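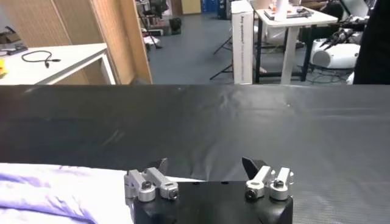 The folding of cloths, and other ways to lose a Friday

2025-09-26

I own too many cloths. I don't mean towels, which have a cupboard, or sheets, which have a different cupboard and a bad atmosphere. I mean the middling rectangles that get bought on holiday, thrown over a tray, pressed into service as a napkin and then left in a heap until they've forgotten what they were for.

This week I set out to fold the lot. I had a podcast, a pot of tea and a folding method, and by the end of the day I had strong feelings about all three.

The method comes from Nadège Leclerc, whose booklet on household linen I picked up in a shop in Kerkunitz while sheltering from the rain. It runs to 197 pages. I'd have said there were three pages in the subject, four if you let someone draw a diagram, but she has a whole chapter on corners and another on what she calls "the second smoothing". The translation is a bit stiff. At one point the reader is told to "approach the hem as a guest", and I have tried, but the hem and I have known each other too long for that.

Her first rule is that you fold on a dark surface. She's right, annoyingly. I've always folded on the bed, against a pale duvet cover, and wondered why everything came out as a trapezium. Put something white and lavender on black and every wandering edge shows up at once. The drawback is that every crumb, hair and bit of fluff shows up too, so you spend the first ten minutes folding and the next twenty picking. She doesn't mention fluff. Perhaps they don't have it in her house.

Her second rule is that the surface underneath has to be flat before the thing on top of it can be. I skipped this one on the grounds that it was obvious, and paid for it. If your covering has ripples in it, you'll smooth the cloth down beautifully and then find you've smoothed it into the shape of the ripples. You lift it off and it holds the pattern like a grudge. The cure is to pull the covering tight from both sides, and then go round pulling it tight again when it relaxes. It's a lot like making a tent for something that doesn't want to go camping.

After that it's the fold itself. Long side to long side, then thirds, then in half, with a palm run down the crease each time. Nadège uses the back of a wooden spoon for this. I used the palm, having left the spoon in a soup.

The pile
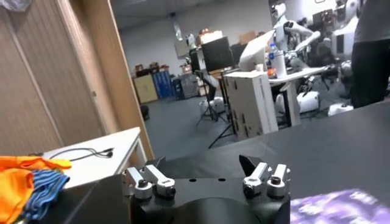 Sorting should come before folding, and in my case it came roughly halfway through, when I noticed I'd been putting things on top of other things in whatever order they'd reached my hand. Nadège sorts by weight. Weight is sensible if you're stacking a linen press in January and mean to leave it alone until spring. I sort by colour, for the simple reason that I can do it from across the room with a mug in my hand. An orange like that one can be found in any heap without getting up, and the blue with the white stripes has the great advantage that the stripes tell you when you've gone crooked. Purple swirls tell you nothing. You can fold a swirly pattern at any angle you like and it'll look as though you meant it, right up until it joins a stack and sticks out on one side like a loose tile.

So my advice, for what it's worth, is to do the stripes first. They get your eye in. Do the plain ones next while you're feeling confident, and leave anything with a swirl for the end, when your standards have dropped to meet it.

I should say something about fabrics. The thin, slithery ones won't hold a crease for love or money and have to be rolled, whatever the booklet says. The thick ones will hold a crease but only in the place they had it last time, and if that was wrong then it's wrong for good unless you bring in the iron. I didn't bring in the iron. Mine is a Pilura with a steam button that works on a sort of appointment system, and once it's out you find yourself ironing the ironing board cover.

What didn't get folded

One tablecloth, bought from Zelenák in the sale, that turned out to be a circle. I've read the chapter on corners twice and it has no help to offer. I folded it into quarters, then into a wedge, and then into a kind of pasty. It's now on top of the wardrobe, slowly undoing itself.

Also the very small ones. I've got seven of a size that's too big for a coaster and too small for anything else, and they came in a set, so someone must have sat down and decided on it. Folded, they look like a stack of post. I've put them in a tin marked Urico, which once had biscuits in it and has been disappointing people ever since.

Where they all went

Into a drawer, standing on end. I resisted standing things on end for years, as it struck me as the kind of habit that leads to labelled jars. But you can see every cloth at once, and you can take one out without the rest coming with it, and the drawer shuts. It didn't shut before. I'd thought the runner had gone and had got as far as pricing a new one.

According to my phone I did 2,122 steps during all of this, which seems a lot for a job that happens at a table. A fair few of those would be trips to the kettle. The rest I put down to the circle.

The orange one I've left out, by the way. It's over the back of the chair in the hall, folded once, badly, and I'll be needing it for the tray at the weekend.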